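About Fistwood

By Zohreh Heydari
December 2025

Fistwood teaches people how to set up and run small stores and stockrooms. Our students come from repair shops, parts counters, school workshops and charity warehouses. Some have worked in a stockroom for years and some have never labeled a shelf.

The school was started by Mirko Villa and Saeed Shahbazi, who had both spent a long time looking for parts in other people's back rooms. The first course had 10 students. We now teach 200 a year, in groups small enough that everyone gets to move things.

Most of the work is done on the floor. A student gets a shelving unit, crates and a roll of yellow tape, and has to decide where things go before anything is lifted. The tape marks a place on the carpet for whatever is set down there. We use tape and not paint, as layouts change several times in a course. Shelves on casters make that easier.

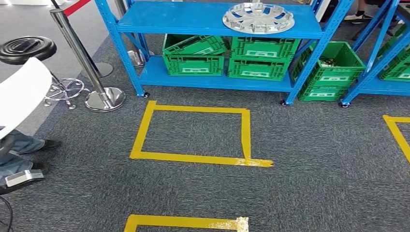

Banafsheh Rostami wrote to us in August that she had taped her own shop floor the week after the course and moved every line twice before it suited her. She would like us to spend longer on cables, which still end up in one crate at her place.

We have added a session on cables. It covers coiling, tying and sorting by length, and it comes before the session on labels.

The basic course has 3 parts: floor layout, shelves and crates, and keeping records. They can be taken separately. Our parts collection holds 3,000 pieces, most of them given by garages and former students, and all of it is used in class. Forough Mazandarani looks after the collection and answers questions about donations. Please write to her before bringing anything heavy.

Contact | © Fistwood | Back to top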